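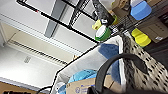

Drendcombe Home Services
Equipment Review Meeting – Minutes

Held in the upstairs meeting room, Lustness building. Start 9:30 a.m.

Present: operations manager (chair), purchasing lead, training coordinator, both field supervisors, safety officer, office assistant (minutes). The Güler account representative joined by phone for items 3 and 4 and left the call before item 5.

Apologies: bookkeeping. Written comments were sent ahead and are noted under item 5.

1. Minutes of the last meeting

Accepted with one correction. The old minutes said the Fedard kit was "on purchase approval." It is on loan under the evaluation agreement, and no purchase has been approved. The office will fix the copy in the shared folder.

2. Report on the Fedard evaluation

The training coordinator gave the report. The kit on loan is the Fedard Home Handling Kit, supplied by Güler. It comes with the arm, the gripper, the wrist camera, a controller, the mounting plate and the setup software. Mobile base is extra and was not part of the loan.

The work tried so far is the kind our crews do on move-in and tidy-up jobs: picking soft goods and boxed goods out of open bins, setting them in another bin, and moving a light bin or basket a short way across the floor. Shelf work was added in the second half of the loan at the request of the field supervisors, who pointed out that most of our customers keep things on wire shelves and that floor work alone would not tell us much.

Points from the report:

Folded cloth. Good results on towels and similar items when they are lying loose on top. When two cloths are pressed together the gripper often lifts both. The software counts this as one successful pick, and the log has to be corrected by hand afterward. Supervisors asked that this be raised with Güler (see item 3).

Thin plastic. Mixed. Bags and wrapping get pinched but then drag other things up with them. Shiny plastic also confuses the camera at some angles and the arm stops and asks for help. The operator can clear the stop from the tablet without walking over.

Cardboard boxes. Small boxes are fine if there is a clear side to grip. A box wedged against the wall of a bin is slow. The arm tries from above, backs off, and tries again from the side. One supervisor felt a person would have done the whole bin by then. The training coordinator agreed but said the retry is at least gentle and no boxes were crushed.

Woven baskets. The edge of a woven basket is harder for the gripper to hold than the edge of a fabric bin. Patterned baskets gave the camera no trouble, which had been a worry before the trial.

Shelving. Reach was acceptable on the lower wire shelves. On the upper ones the arm has to work close to the uprights and slows down a lot. The slow mode can be turned off in settings. The safety officer asked that it stay on and this was agreed.

Noise was not a problem. Crew members working in the same room said they could talk over it.

The purchasing lead asked whether the trial loads had been made easier than real ones. The training coordinator said no. Bins were filled from the ordinary stock of household goods and nothing was laid out in a special order. The view from the wrist camera during floor work, with the white basket on the dark gray carpet, a tan box at one end and the blue things beside it, was passed around as typical of the loads used.

One supervisor noted that the striped carpet had been expected to cause false stops. The log shows none put down to the floor. A few stops are listed as "low contrast" and those were dark cloth in shadow.

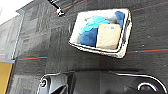 3. Questions put to Güler

The account representative joined at this point. Answers below are as given on the call and are to be confirmed in writing.

Double picks. Güler knows about this. An update that checks the width of what has been picked is planned. No release date was offered. The chair asked that the written quote say whether the update is included in the service plan or charged for. The representative believed it was included.

Gripper pads. The standard pads wear faster on carpet and rough fabric. Güler recommends changing them every 200 hours of use. Pads can be changed on site with the tool in the kit – no service visit needed. The training coordinator said the pads on the loan kit show wear at the tips but still hold.

Camera cover. The clear cover over the wrist camera collects lint. Cleaning it with a dry cloth is enough. Sprays should not be used. The field supervisors asked for this to be printed on the quick-start card, where it is missing at present. The representative will pass that on.

Video. The safety officer asked where pictures from the wrist camera are kept. By default they stay on the controller and are overwritten. Sending clips to Güler support is done by the operator, clip by clip, and can be switched off entirely. The safety officer wants it switched off for any work in a customer's home and wants to see the setting for herself before signing.

Loaner during repair. Offered on the higher service plan only. On the basic plan we would wait for the repair, with a target of 8 working days.

4. Service plans and price

The purchasing lead went through the two plans on the quote. The basic plan covers software updates, phone support and repair of faults that are not caused by misuse. The higher plan adds the loaner and a yearly visit. Both plans tie us to the same minimum term.

The chair said the minimum term was longer than we usually accept for new equipment and asked if it could be shortened. The representative said a shorter term had been given to other small customers and would ask. The representative could not say what it would do to the monthly price.

Training is extra on both plans. It is a one-day course held at our site for up to 5 people. The training coordinator thought one day was enough for operators but thin for whoever ends up doing the setup. Setup of a new room took roughly 21 minutes by the end of the loan, a good deal less than at the start, and most of the gain came from one person having done it many times.

The call with Güler ended here.

5. Discussion

Bookkeeping's written comments were read out. They support a lease over a purchase and ask that spare pads be listed as a separate line on any order.

The field supervisors were split. One sees a use for the kit in the Lustness sorting room, where bins come in all day and the arm could stay mounted in one place. The other does not want it on customer jobs this year. Carrying the kit upstairs, clamping the plate and doing the room setup takes time from a job that is booked by the hour, and crews would still need to be there for anything heavy or breakable.

The training coordinator agreed that the sorting room is the better fit. Repeated work on the same shelves and the same kinds of bin is where the results improved most.

The safety officer has no objection to sorting room use, on these terms: slow mode stays on, the floor around the arm is kept clear of loose cables, and a trained operator is in the room whenever the arm is powered.

There was some talk about whether to look at a rival kit before going further. The purchasing lead has asked for details from one other supplier and has not heard back. The chair did not want to hold up the decision for it.

Agreed: ask Güler to extend the loan through April, with the kit fixed in the sorting room. No customer jobs during that time. Lease or return to be decided at the end of it.

6. Actions

Purchasing lead – request the loan extension, a revised quote with the shorter term, and written answers to everything under item 3.

Training coordinator – correct the pick log for double picks, and from now on record cloth, plastic and boxes separately.

Safety officer – check the video setting on the controller and write the sorting room rules, one page.

Field supervisors – choose the spot for the mounting plate and agree which shelves will be used. The upper shelves are to be left out unless there is a reason to include them.

Office – order one set of spare pads against the evaluation budget. Add the camera cleaning note to our own copy of the quick-start card.

7. Other business

The label printer in the sorting room is jamming again. Office to call for service.

Bin lids: a supervisor asked if lids could come off before bins reach the sorting room. Left for the crew meeting.

Meeting closed 11:10 a.m. Next meeting to be set once Güler has replied on the extension.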